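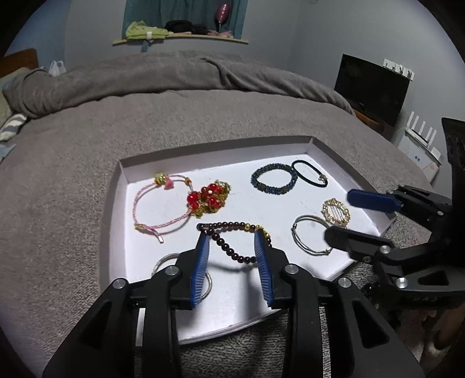
Slide 1. Bracelets and other small pieces in a shallow white tray.

Notes for the Arkonstead evening talk, April 2021

Thank Ileana Onu for the introduction. Check that the back row can hear.

Start with the tray. Ask who has a drawer or a dish at home in about this state. Let people answer, then go on.

Point out the pink and white cord bracelet on the left, with the pale green ball charm and the tassel. Cord picks up hand cream and soap. Store it flat and away from anything with links.

Next to it, the red beads with the gold-colored chain. This is the usual trouble. Don't pull. Lay it on a hard, light surface and work from the outside with two pins. My worst one took 80 minutes, in March.

The dark maroon beads and the blue-teal ones: roll them up or lay them in a ring. Don't hang beads on a hook for months, the elastic gives out. Mention Manikandan's repair table at Mindthorpe here.

Hair tie with the gold-toned charm. People ask if it counts as jewelry. If it has a charm on it, keep it with the bracelets, but apart from fine chain.

Silver-toned bangle: goes in its own pouch. Pass the sample pouches around now, 24 in the box, and ask for them back.

Slide 2 is the divided drawer. If we are past 37 minutes, skip it and go to questions.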